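Zundholm 卓上ピック練習キット(シミュレーター版)クラブ・授業用

商品番号 432 / ダウンロード販売 / 学校・クラブ単位のライセンス

こんにちは、ショップ担当のYesenia Camachoです。高校のロボットクラブの顧問を手伝いながら、教材のページも自分で書いています。なので、ちょっと話が長いです(すみません、仕様だけ見たい方は下のほうまで飛ばしてください!)。

このキットは、パソコンの中でロボットアームを動かして「つかむ・持ち上げる・置く」を練習するための教材です。実機はいりません。うちのクラブでは、大会用の実機が1台しかなくて、1年生はずっと順番待ち、みたいな状態が続いていたんですよね。待っているあいだに宿題を始めちゃう子もいて、これはもったいないなあと。それで開発元のZundholmさんに相談しながら、授業でそのまま使える課題をつけてもらったのが今の形です。

最初の課題はとにかくシンプルで、赤いキューブをつかむだけ。だけ、と書きましたが、初めての子はだいたいここでつまずきます。指の向きが面に対してちょっと斜めだったり、下げる量が足りなくて上のほうだけ挟もうとしたり。私も最初の日はさんざんでした。 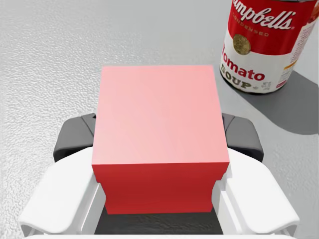
クラブでは、つかむ位置を決めるのと、指を閉じるのと、持ち上げるのを別々の関数に書かせています。全部まとめて書くと、うまくいかなかったときにどこが悪いのか本人もわからなくなるので。関数を分けてあると、隣の子のコードの「閉じる」だけ借りてきて試す、なんてこともできて、これが見ていて楽しいんです。先輩が書いた「持ち上げる」が意外と雑だった、という発見もありました(先輩、ごめん)。

課題はぜんぶで5段階です。

課題1 キューブをつかむ
課題2 つかんだまま持ち上げて、指定の場所に置く
課題3 まわりの物に当てないで近づく
課題4 形のちがう物をつかむ
課題5 自由課題(クラブ内コンテスト用の採点シートつき)

課題1と2は、あらかじめ用意した命令を並べるだけでも動きます。プログラミングが初めての子はそこから入ってもらって、慣れてきたらPythonで書き直す、という流れにしています。課題3からはPythonだけになります。ここで急に難しくなるという声があったので、橋渡しの小課題を足しました。解答例も先生用のフォルダーに入っています。

個人的にいちばんおすすめなのは課題3です! キューブだけを見て動かしていると、となりに背の高い物があったときに困るんですよ。まっすぐ目標に向かうコードは短くてきれいなんだけど、途中に何があるかは考えてくれない。じゃあ一度上に逃がしてから下ろそうか、横から回ろうか、という話し合いが始まって、そのあたりからクラブっぽくなってきます。ホワイトボードに上から見た図を描いて、ああでもないこうでもないと。
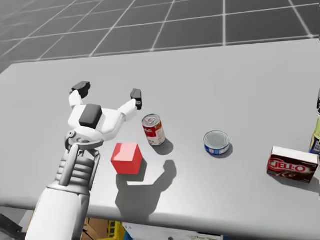

視点は切りかえられます。手先に近い視点と、テーブルを見渡す視点を行ったり来たりしながら確認するのがコツで、片方だけで調整すると奥行きを読みちがえやすいです。画面が大きい教室なら、2つの視点を並べて表示する設定も使ってみてください。メニューの「表示」から選べます。

それから記録の話。試行ごとに、開始位置、目標位置、かかった時間、成功か失敗かがCSVで残ります。初期設定で保存できるのは1,000回分まで、設定を変えると3,000回分まで増やせます。うちの2年生のチームは、このCSVをグラフにして校内発表に使いました。開始位置によって成功率がけっこう変わる、という内容で、聞いていた数学の先生がずいぶん食いついてくれて、質問の時間が足りなくなったくらいです。

失敗の記録は消さないで、とクラブでは言っています。消したくなる気持ちはよーくわかるんですけどね。あとで見返すと、同じ向きのときばかり落としていたりして、直すところが見つかることがあります。

実機との関係も聞かれるので書いておきます。シミュレーターで動いたコードが、そのまま実機で同じように動くとは思わないでください。摩擦とか、ケーブルの引っぱりとか、現実にはいろいろあります。クラブでは、画面の中で通しで動いたら実機の順番表に名前を書いていい、というルールにしています。待ち時間がなくなったわけではないけれど、順番が来た子の準備がちゃんとできているので、実機の前でコードを一から書く光景は見なくなりました。

仕様

対応OS:Windows 11、Ubuntu 22.04
メモリ:16GB以上をおすすめします
使用言語:命令ブロック(課題1、2)、Python(全課題)
画面表示:日本語、英語
教材:生徒用テキスト129ページ(PDF)、先生用の解答例、採点シート
ネット接続:最初のライセンス登録のときだけ必要
同時利用:1ライセンスで1教室分

グラフィック性能が低めのパソコンでは、影の表示を切ると軽くなります。クラブの古いノートパソコンでもこの設定で課題2まではやれました。課題4は物が増えるので、ちょっとつらかったです。

追加教材

Turgate 課題パック:物の並べかえと仕分けの課題を足すパックです。課題5まで終わって「次は?」と言われたときに。
Sornitz 大会練習シート:制限時間つきの練習問題と、審判役の生徒のための進行表。クラブ内で大会ごっこをすると、審判をやりたがる子が必ず出てきます。
Jayasinghe 先生用ガイド:1コマ50分に合わせた授業案。情報の授業で使うならこちらもどうぞ。

どれも本体がないと動きませんので、そこだけ注意してくださいね。

よくいただくご質問

中学生でも使えますか、というお問い合わせが多いです。課題1と2は中学生のクラブでも使ってもらっています。テキストの漢字にふりがながないので、そこは先生にフォローをお願いしています。

自宅で使えるかどうかも聞かれます。教室ライセンスは校内のパソコン用です。家で続きをやりたい生徒さんのために、個人用の登録コードをあとから追加できます。必要な人数をメールで教えてください。

置いてある物を自分たちで変えたい、という場合は、課題5の設定ファイルで位置を書きかえられます。形のデータを新しく読みこむ機能は今のところありません。要望は開発元に伝えてあって、5月の更新で入る予定です。

お試し版は課題1だけ動きます。ライセンスを買う前に、クラブのパソコンでちゃんと起動するか確かめてください。うちも最初、1台だけどうしても立ち上がらなくて、結局グラフィックのドライバーが古いだけでした。

お見積書、納品書、請求書は学校あてに出せます。書類の宛名と日付の指定があれば、ご注文のときに備考欄へ書いてください。

ページ更新日:2026年2月9日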